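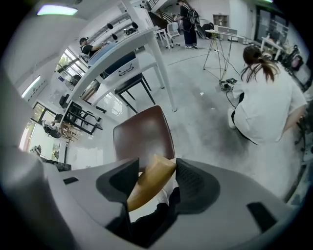
Figure 2. Wooden block between the fingers of a hand-held gripper, with a chair back behind.

Papers > Food and Childhood > Bread at the weekend school > Section 4

11 min read

4. Bread bought on the way

4.1 What the diaries recorded

The families kept their food diaries for one school term. Between them they wrote 3,285 entries, of which a little under a third mention bread of some kind. Most of these are brief. A parent wrote "toast, jam" or "roll in the car" and left it there. The entries for weekend school mornings are longer, and they are the ones used in this section.

Both schools teach language and scripture to children between the ages of five and thirteen. The Plitora school meets in a rented hall near the high street, and the nearest bakery, Awad, is on the same row of shops. The Isano school is on the edge of town, and the only place to buy food within walking distance is a branch of the Bororine supermarket. Neither school has a kitchen that can be used for cooking. Both allow a snack at the mid-morning break, and both ask parents to leave out nuts.

At Plitora, families who stopped at the bakery nearly always bought bread by the piece and ate some of it before lessons began. Parents wrote about the queue, about who was in it, and about which child had been allowed to carry the bag. At Isano, families bought packs of small rolls the evening before. The rolls went into a bag with a drink, and the diaries say little more about them. One Isano mother wrote that her son "has never asked where they come from".

We had expected the Isano children to eat less bread at break. This was wrong. The two groups reported bread at break on a similar share of mornings, and the packed rolls were finished as often as the bakery bread. The difference lay in how much was said about it — both by the parents in the diaries and by the children when we spoke to them later.

4.2 What the children said

Interviews were held with 8 children from each school, at home and with a parent nearby. Habibur Talukder carried out all of the Plitora interviews and half of those at Isano. Each child was asked to tell us about a morning at the school from getting up to going home. Food was not raised until the child had raised it, or until the account was finished.

Most of the Plitora children brought up the bakery without being asked. They put it early in the morning's events, before the hall and before the teacher. Several gave the price of what they ate. A girl of nine said that the sesame ring was "too hot to hold, so you hold it by the paper", and her younger brother corrected her on which ring was whose. A boy of eleven could say which days the shop had run out, and what his father had bought in its place.

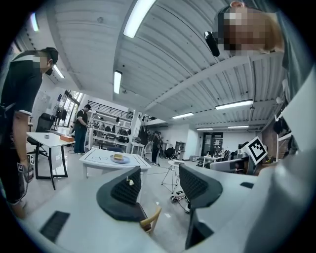

The Isano children spoke about break itself. Their accounts were of swapping, of who sat next to whom on the low wall, and of a rule (which the teachers did not know about) that a roll with the top picked off could not be swapped. Bread was part of the game and the children had strong views about it, but few of them described how it tasted. When asked directly, they used words such as "normal" and "soft".

The adults' own memories need to be treated with care at this point. Many of the parents in both groups had attended a weekend school themselves, and wrote warmly about fresh bread from a shop that has since closed. Some of the Plitora parents said plainly that they went to Awad in order to give their children the same thing. Their children did not repeat this. To them the shop was where the queue was, and where they met a friend from the other class.

4.3 Limits of the material

The diaries were kept by parents, and in all but 2 households by the mother. Food that children bought or were given out of sight will be missing. The interviews took place in November, when the Plitora hall was being painted and lessons began half an hour late, which gave families more time at the bakery than usual. We have not tried to adjust for this. Entries written more than a day after the meal were kept in the count but were not quoted.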